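Recording Pick-and-Place Examples, Part 2: Running a Session

Before you start, home the arm and check that both camera streams are writing to disk. Open a new session in Kultia and enter the task name exactly as it appears in the task sheet.

Record in blocks of nine, then change the layout. Move every object, including the ones the arm won't touch – otherwise the policy learns the table instead of the task.

Delete any take where the operator paused longer than six seconds.
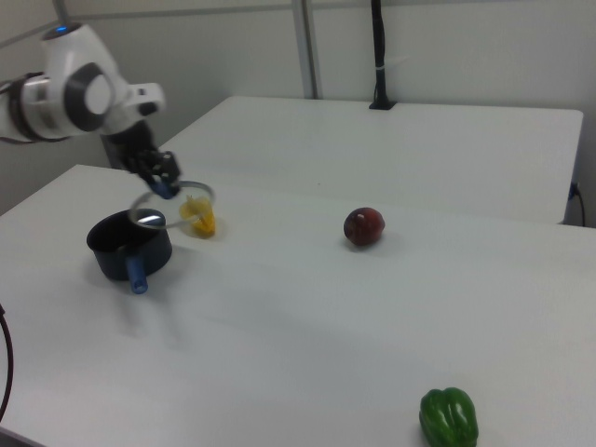

Clear objects need more takes than solid ones. Plan on two extra blocks for each. Keep the background plain and put a few strongly colored things nearby, like the red apple and green pepper on this white table, so that a clear ring in the gripper is the only hard part to find. Save the session before you change objects.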